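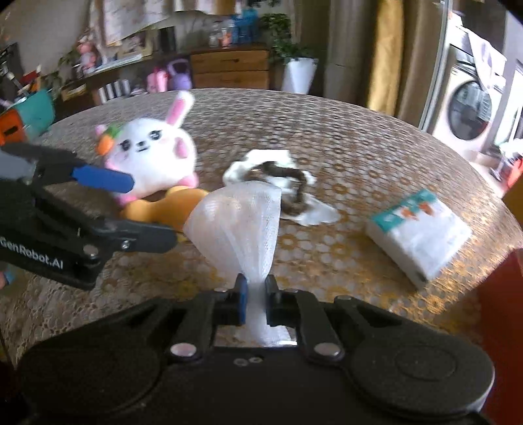 Jerkuma method

The Jerkuma method is a way of gathering demonstrations for two-armed robots, in which a person carries a gripper in each hand and does ordinary small jobs at an ordinary table, usually at home. It is used mostly for soft and awkward goods such as netting, tissues, plush toys, cords and folded cloth, and it belongs to the wider family of imitation learning techniques, where a robot's control program is trained on examples of somebody else doing the work. The name comes from the Jerkuma project, which first wrote the procedure down as a set of household instructions, although several of its habits were already in use among people who collected this sort of data.

Background

Teaching a robot by steering it from a distance is slow and rather tiring, and it ties the work to wherever the robot happens to be bolted down. Hand-held grippers loosened that tie. The person holds the same kind of fingers the robot will later use, a camera on the tool records what the fingers meet, and the path of the tool through the room is worked out afterwards from the recording. A kitchen, a laundry or a corner of a lounge room will do perfectly well as a workplace.

Early collections made this way leaned heavily towards cups, blocks and boxes, which keep their shape when they are picked up. Soft goods were left for later, partly because they are hard to describe to a computer and partly because a demonstration with them is seldom the same twice. A mesh bag gathered at the neck fans out differently every time it is pinched, and a crumpled tissue has no front or back worth speaking of. The Jerkuma project set out to see whether a trained policy would cope better if the examples were allowed to be as varied as the goods themselves – within reason, and with a few firm rules about how each recording begins and ends.

Procedure

A session starts with the table as the household keeps it. The cloth stays on, patterned or plain, and the furniture behind it stays where it is. The instructions ask only that there be room for both elbows and that anything breakable be moved out of reach. A handful of light objects is then put out, with at least one of them soft enough to change shape in the grip.

The demonstrator takes up both grippers and brings them together over the table, tips closed, for a moment of stillness that marks the start. One hand is then given the holding job and the other the visiting job. The holding hand takes an object and keeps it, for instance by the gathered neck of a bag, while the visiting hand goes out to touch, lift, turn or bring back something else. After four exchanges the hands swap jobs, and the recording ends with another closed, still pose.

Holding and visiting are the part of the method most often borrowed by others. Two-armed tasks can look like a jumble of motion to a learning program, and knowing that one arm is mostly steadying while the other is mostly travelling gives it something to hang the rest on. People take to it quickly as well, as anyone who has held a pot still with one hand and scraped it with the other will understand.

Demonstrators are asked to work at a comfortable pace and to leave their fumbles in. If an object slips, they simply go back for it, and the recovery is kept as part of the same recording.

The Esora collection

The best-known body of recordings made with the method is the Esora collection, which holds 637 demonstrations from almost 70 homes. Each carries a short written line saying what the person meant to do, in their own words and with their own spelling. These lines turned out to be quite a colourful lot, and later users have had to decide for themselves whether "pop bunny over there" and "move the toy to the left" are the same instruction.

Recordings in the collection are sorted by the softest object handled, under the headings netting, paper, plush and cord. A demonstration that involves several of these is filed once, under whichever the holding hand took first. The arrangement is convenient for browsing but has been a steady source of grumbling, as a good many of the most interesting plush recordings sit under netting.

Results

Policies trained on the Esora recordings have been compared with policies trained on the same amount of tidier material, gathered at a bare bench under even light. The comparison, known as the Bettencourt trials after the building in which it was run, used a pair of fixed arms and three tasks: moving a plush toy past an obstacle, drawing a coiled cord off a tissue, and carrying a mesh bag by its neck.

On the toy and the bag, the home-trained policies did better, and the gap was widest when the bench was covered with a busy tablecloth. On the cord there was little to choose between them. Both tended to take the tissue along with it, and the authors of the trials put this down to the fingers' having no sense of touch, so that a layer of paper between the pads made no difference the program could notice.

Scoring in the trials followed the Holitz scale, a simple measure that gives part marks for each stage of a task reached. It suits soft goods better than a plain pass or fail, though it is generous to a robot that makes a lovely start and then dithers.

Criticism and limits

The commonest complaint about the method is that the written line describes an intention, and the recording sometimes shows something else. Reviewers of the Esora material can flag such cases but are asked to leave the wording alone.

A second difficulty is tracking. Dense repeating patterns, such as rings or checks printed on a cloth, can confuse the software that works out where the tool has been, especially when the cloth fills most of the view. Keeping some of the room in sight helps a good deal – shelves, curtains and cabinets all give the software something steady to hold on to – and later versions of the instructions suggest a seat that faces into the room.

There is also the matter of privacy. A recording made at home takes in whatever is on the shelves, and households may ask for a session to be withdrawn at any stage before release. Blurring the background has been tried, but it removes much of what the tracking depends on.

Variants

In the one-handed variant, the holding job is given to a clip or a weighted dish, and only the visiting hand is recorded. The long-table variant seats two demonstrators side by side and has them pass objects between them. It is livelier to take part in but harder to use afterwards, and only a small amount of material has been collected with it.

See also

Imitation learning
Bimanual manipulation
Deformable object handling
Holitz scale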